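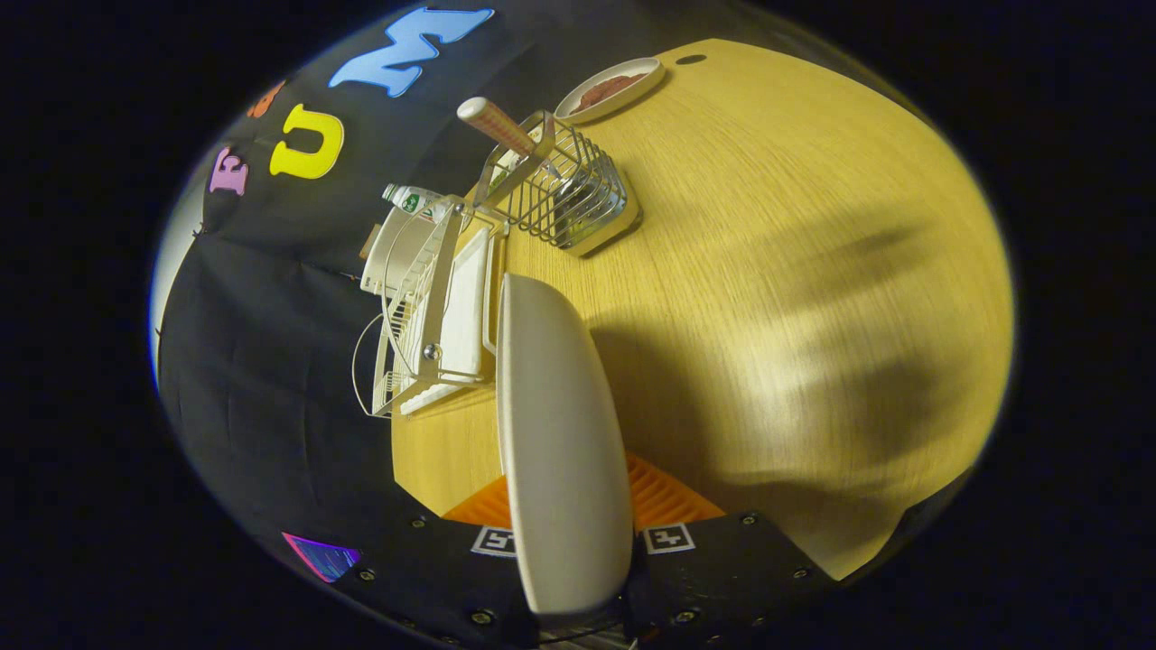
Figure 1. Gripper over the wooden table, with the dish, the wire utensil basket and the dish rack.

Evaluation of the Mullow Hand-Held Gripper Kit
Nurhan Ertürk and Edeltraud Brunner

1. Purpose

Our department wanted to know whether the Mullow kit is good enough for student use. We had it on a trial license from January until the end of the term. The kit comes with one hand-held gripper, a wide-angle camera, a sheet of marker stickers, a charger and a login for Listance, the online service that stores and sorts the recordings. We used it on kitchen table tasks only.

2. Setup

Assembly took the two of us one afternoon. The printed guide is clear up to the camera mount. After that it skips the step where the finger screws are tightened, and our first set of fingers wobbled until Edeltraud found the torque values in the online help. The square markers go on the black body, one on each side of the finger, and they have to sit flat. We had one with a bubble under it and Listance rejected every clip we made that day.

The camera sees a very wide area. In Figure 1 it takes in the tabletop, the black backdrop and the foam letters on it, all in one view. Straight edges bend near the sides, and the software corrects for this during upload.

3. Recordings

We recorded 2,130 clips. Listance accepted 1,308 of them on the first upload. Most of the rejected clips were lost to marker tracking, usually when the gripper cast a shadow on its own body or turned too far to one side. We did not try to repair them.

The tasks were picking up a utensil by its handle, putting it back in the basket, moving a small dish, and lifting a plate from the rack. The utensil was the easiest. The plate was the hardest — it stands on edge and leaves little room for the fingers. Nurhan did most of the plate clips and the wrist gets tired after an hour.

4. Service

Upload speed was fine on the campus network and poor from home. Support answered in English within a day, except once, when we waited four. The Bala plan covers 800 clips a month, so we had to spread our uploads out. The larger Iwasaki plan has no monthly limit, but we had no access to it and can't comment on it.

5. Recommendation

We would use the kit again for a one-term project. The department should order a second sheet of markers with it and ask for the longer trigger cable — ours was too short for Nurhan to work standing up. The assembly notes we wrote are in Appendix B.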